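Home News Projects People Archive Contact

We use cookies to remember your newsletter settings. Accept / Manage

Lab notes: the towel-and-pitcher set, and what we need from you

May 24, 2022

Quick one this time, deadline got away from me. Most of you have been asking where the Gatex demonstrations are up to, so, an update, plus a plea for hands.

Target is still 2,000 demonstrations by the end of December. Tabletop tasks only for now. Pick up, put down, pour, wipe, move the thing next to the other thing. The Brellby room is set up and the sign-up sheet is on the door. Two-hour slots went down badly so they're gone, slots are now 30 minutes and you can book as many as you like. Just not back to back please, grips get sloppy when wrists get tired and the sloppy ones all have to come out again later.

For anyone new: you hold the gripper, you do the job by hand, the camera on it sees what the learner will see. No robot arm needed for recording. The arm only comes in at the Cultport end when we try out whatever has been learned. So you don't need any robot training, you need a steady hand and some patience with cables.

Last round was 152 good ones from the kitchen set. Good meaning the whole task is in there from start to finish, markers on the fingers readable all the way through, no long pauses where somebody stopped to chat. The pauses are the big one. A learner will happily copy a pause. We had an early version that went to the cup and then just sat there, because half the people who recorded it had stopped at the cup to ask if they were doing it right. Ask first, then start!

Kitchen set carries on through next month. White pitcher, blue towel, the light wooden table against the grey backdrop. The pitcher handle is the hard bit, and the spout direction matters more than we expected. Turn it between takes. Left, right, toward you, anywhere. If everyone leaves it facing the same way we end up with a learner that can only cope with one pitcher in one spot, and we've been down that road with the spoons.

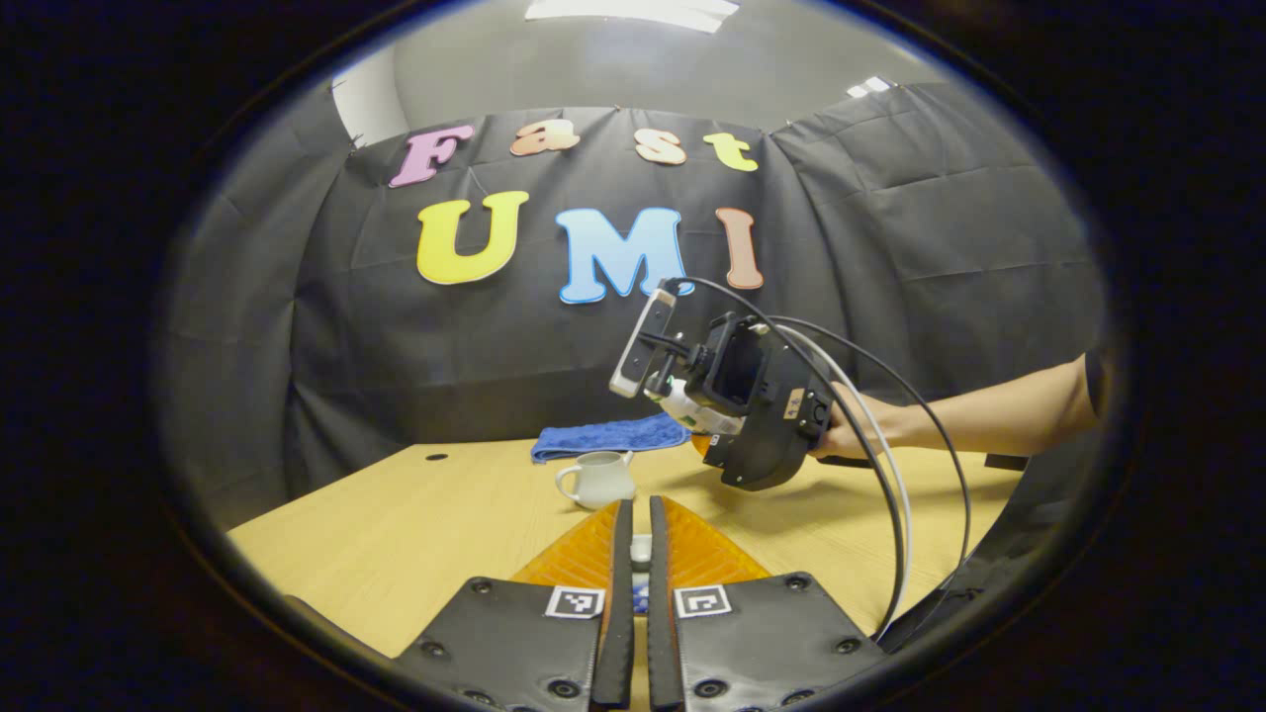

Mārtiņš Pärn wrote in after the last issue to say that moving the objects is only half of it, and that people should move themselves too. Stand somewhere else, come in from a different side, start with the gripper high one time and low the next. He also thinks we throw out too many of the clumsy ones. A take where the grip slips and gets fixed is worth keeping, he says, because the recovery is exactly what the learner never gets shown.

Fair point and we talked it over. New rule, starting now: if you fumble and recover, keep going and finish, then put an F beside it on the sheet. Don't restart. If you drop something on the floor or knock the setup out of place, stop and bin it. Anything in between, keep it and let Esperanza Crenshaw decide, she's doing the sorting for this batch.

Other bits, no particular order:

Calibration. Do it at the start of your slot, every time, even if the last person swears they just did it. Wave the gripper slowly over the table, open and close the fingers all the way, then begin. Skipping this cost us a whole afternoon's worth.

Phones. Check the phone is seated in its bracket before you pick the gripper up. If it's rocking, tighten it. Plug it in when you leave, the battery complaints are getting boring.

Cables. Over the forearm or behind you, whatever works, but check they aren't going to drag across the tabletop halfway through. A cable that pulls a towel along with it makes a very strange lesson.

Speed. Normal speed. A few of you are moving like you're defusing something. We want it at the pace you'd do it at home, or a touch slower if the grip is fiddly. The very slow ones make for a very slow robot, and the people at Cultport have to stand there and watch it.

Finger pads. Have a look at the soft orange ones before you start. If you see a split or a rib has gone, swap it and leave the old one in the tray. Spares are in the grey drawer. There is no label on the drawer, sorry, its the second one down.

Naming. Task, your initials, take number. That order. Not "final", not "final2", not "good one". Esperanza has asked nicely twice now.

Next set after the kitchen is folding. The Cha group wants small cloths first, then bigger ones, and they're keen on having 2 people working at the same table for part of it, one gripper each. Timing between the pair is going to be the tricky part and we haven't settled how to mark up who leads. Ideas welcome, preferably short ones. If you've done any partner recording before, get in touch, we'd like you in the frist few sessions.

Also still looking for left-handers. We have hardly any and it shows in the tests, the learner is noticeably worse whenever the approach comes from the left. If that's you, or someone you can talk into it, any slot at all. Tea and the decent biscuits supplied.

Sheet's on the door, or reply to this and I'll put you down. Slots for next month open as soon as I've drawn up the new page.

Contact the newsletter | Unsubscribe | © 2022 Brellby Lab Notes | Back to top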